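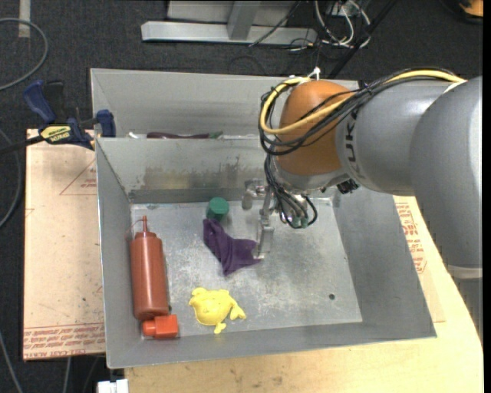

Gripper at the purple cloth in the front compartment of the bin.

Recording grasp demonstrations by remote control

Clamp the bin to the table before you start. If it shifts mid-session, discard the session and recalibrate.

1. Place the objects in the front compartment. Mix rigid and soft items, and leave at least one against a wall.

2. Jog the arm to the start pose. Check that the cable bundle has slack at the wrist through a full turn — a tight loop will pull on the joint and spoil the force readings.

3. Set the speed limit to 16 per cent. Press Record, then steer to the first object.

4. For cloth, bring the long finger down beside a fold, close slowly and lift straight up. Hold for two seconds.

5. Release over the drop zone and press Stop. Label the run with the object colour and the grasp type.

Record six runs per object, changing the layout after each one. Keep failed grasps but tag them; the Stesgate trainer reads the tag and skips the file by default.

Page maintained by Aslı Aksoy. Last revised October 23, 2022.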